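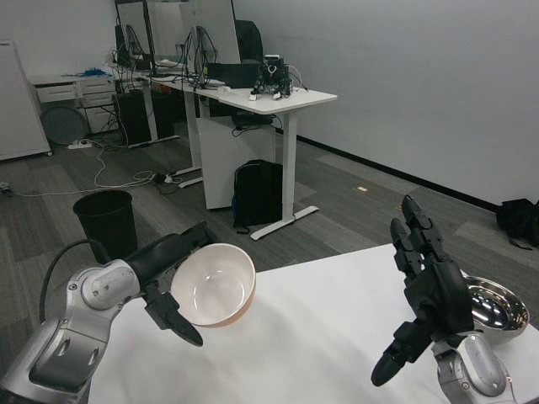 3. Scouting Coverage and Draft Outcomes

3.1 Data and sample

The analysis uses internal scouting records from a junior hockey league of 22 member clubs, three of which agreed to release full viewing logs. The clubs are referred to by the code names Carkemex, Cerari and Ruddock. Each log lists every game at which a club scout filed a report, the rink, the players named in the report, and the grade given to each player. The logs were exported from Prostden, the report database used by all three clubs, and were matched by player identifier to the league's public draft results.

The matched file contains 284 drafted players. A player enters the file if at least one of the three clubs filed at least one report on him in the 24 months before the draft. Players who were protected under territorial rules and therefore not available to all clubs were removed before matching. Goaltenders were kept in the file but are treated separately in Section 3.4, as their grading form uses a different set of categories.

Of the 284 players, 114 were seen by more than one of the three clubs. This smaller group is used wherever grades are compared between clubs. The full file is used for all models of draft position.

3.2 Measures

Coverage is defined as the number of distinct games in which a player was named in a report by a given club. Two reports from the same game by two scouts of the same club count as one game. Tournament games of shortened length are counted in full. We tested a version of the measure in which shortened games were given a weight of one half, and the sign and order of the coefficients did not change.

Grade is the overall mark on the nine-point scale built into Prostden. Clubs differ in how they use the scale. Cerari scouts rarely give a mark below four, while Ruddock scouts use the whole range. Grades were therefore standardized within club and season. Standardizing within individual scout was considered and rejected: several scouts filed too few reports in a season for a stable mean.

Staff role is coded from the club directory in force on the first day of September in each season. A scout who also held an office in hockey operations, such as director of player personnel or assistant general manager, is coded as dual-role. All others are coded as field-only. Midseason changes in title are ignored. This introduces some error into the role variable, which should bias the estimated role effects toward zero.

Distance is the shortest road distance from the scout's home base to the rink. It is entered in logarithmic form. Home base was taken from expense records at Carkemex and Ruddock and from the club directory at Cerari.

3.3 Model

Draft position is modeled with an ordered specification in which the dependent variable is the round of selection. Let y be the round in which player i was chosen, with undrafted players excluded by construction. The predictors are mean standardized grade, coverage, the share of reports filed by dual-role staff, mean log distance, and controls for position, height, birth quarter and prior-season points per game. Season effects are included in all specifications. Standard errors are clustered by the player's prior-season team, giving 47 clusters.

A second model takes the standardized grade as the dependent variable and is estimated on the 114 players seen by more than one club. Player effects absorb anything constant about the player, so the remaining variation in grade comes from the club, the scout's role and the conditions of the viewing. We regard this as the stronger design for the question of whether role affects grading. It has the drawback of a small sample and of a selected one, in that players seen by several clubs tend to be better known.

3.4 Results

Mean grade is the strongest single predictor of draft round in every specification. The coefficient on coverage is positive and significant when grade is left out and falls by more than half when grade is added. The remaining effect is consistent with two readings. Clubs may return to players they already plan to select, or repeated viewing may reduce uncertainty and so raise the value of a player at a given grade. The logs do not record why a scout was sent to a game, and the two readings cannot be separated with these data.

The share of reports filed by dual-role staff is associated with earlier selection. In the player-effects model, however, dual-role staff do not grade the same player higher than field-only staff do. The difference is small and its confidence interval includes zero. Taken together, the two results suggest that dual-role staff are sent to see players who are already highly placed on the club's list. The association with draft round then reflects assignment.

Distance has no measurable effect on grade. It does affect coverage, as expected. Players whose home rinks lie far from any scout's base are seen less often, and the gap is widest for Ruddock, which has the fewest part-time scouts outside its own region. Video reports were not logged consistently and have been left out.

For goaltenders, none of the coefficients in the grade model is distinguishable from zero. The number of goaltenders seen by more than one club is too small to support a conclusion, and the estimates are reported in the appendix for completeness only.

3.5 Robustness

Three checks were run. First, the models were re-estimated with each club left out in turn. Dropping Carkemex weakens the coverage effect but does not change its sign. Second, first-round selections were removed, on the grounds that these players are widely known and seldom depend on a single club's coverage. The dual-role coefficient in the draft model shrinks and loses significance, which fits the assignment reading given above. Third, the 24-month window was shortened to 12 months. The results for grade are unchanged, and those for coverage are less precise.

The logs were frozen for analysis on Tuesday, November 12, 2024. Reports added or edited in Prostden after that date are not reflected in any of the estimates.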